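August, notebook, hand-held grippers: old pads against new pads

Picking this up again after lunch, with the kettle on and the table more or less cleared of yesterday's bits. Genji asked me to write down properly what we are doing with the two sets of finger pads, as my last entry was apparently three lines and a drawing of a fish. Fair enough! So I am going to be wordy, and whoever reads this in the winter can skip what they don't need.

The question is a small one. We have the Vasedberg fingers with the pads they came with, and we have the same fingers with the pads Mio cast for us over at Flullport, a softer mix and a slightly deeper pocket. On the bench both hold a block perfectly well. What I want to know is which of them forgives a sloppy approach, the sort you make when you have been at it for an hour and your wrist is tired. Ayane's feeling was that the softer ones would win on anything with a slope to it and lose on anything small and flat, and I wrote her guess on the whiteboard before we began so that she can be proud or cross later.

Rules we agreed on

One go is: open fully, come in from the front, close, lift to about a hand's height, hold while you say the word "Akande" out loud (Haoran's idea, it makes a decent timer and everyone says it at much the same speed), put down, open. A slip during the lift counts as a miss. A twist counts as a hold but gets a T beside it. If the piece only shuffles along the table before you get it, write S and carry on, please don't argue with the sheet.

We do 200 goes for each kind of pad, shared between whoever is in the room, and swap pieces every 20. The arm is not in this at all yet. I would like the pads settled before anything gets bolted to it, as changing them up there is a fiddly job and I have already lost one of the tiny screws down the back of the heater.

The pink wedge

I had expected the wedge to be the easy one, being a good size and light, and it has given us more to talk about than all the other pieces put together. If you come at the pointed end with the fingers wide open, the two pads want to close on sloping sides, and with the old pads the whole thing squirts away from you towards the middle of the table like a bar of soap. You can feel it coming in the handle a moment before it goes. Going in deeper helps a lot, so that the pads meet it further back, but then you have to trust that the tip isn't going to knock against the body of the gripper. Shota does this beautifully and can't explain how.

With the Flullport pads the squirting nearly stopped. I got plenty of T marks though, more than I would like, and I suspect the softer face lets it roll a little as you lift.

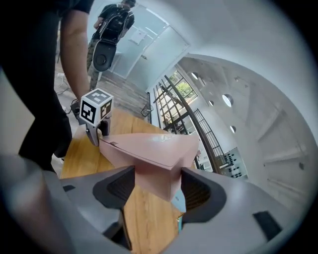
Counts so far

Old pads: all 200 done. I haven't totted up the holds yet and would rather do it with someone reading the sheet back to me.

New pads: 196 done, the last few still to go. We stopped short when Mio rang to say she had found a better batch of the same mix, and then it was time to let Haoran have the room. I'll finish the set on the present batch all the same — otherwise we are comparing three things and will never be finished.

Other bits, before I forget them

The marker cubes need to be checked each morning. One had worked slightly loose on its mount and I only noticed when I picked the gripper up by it, which you should not do, and I know I am the one who put the note up saying so.

Keep to the same side of the table for a whole batch. I changed sides halfway through one of mine and my approach went all over the place for the next ten minutes. I have put a ring round those on the sheet, but have left them in.

The Erano controller is still on the shelf with its lid off. Genji thinks the delay on closing is in the settings and I think it is in the cable, and we have a bun riding on it.

Ayane, could you cast your eye over the T marks when you are next in? I may be too strict with them. Two of mine were so slight that I went back and forth over whether to write anything at all.

Next: finish the new pads, count both sheets with Shota, then ask Mio for 2 more pairs from the better batch.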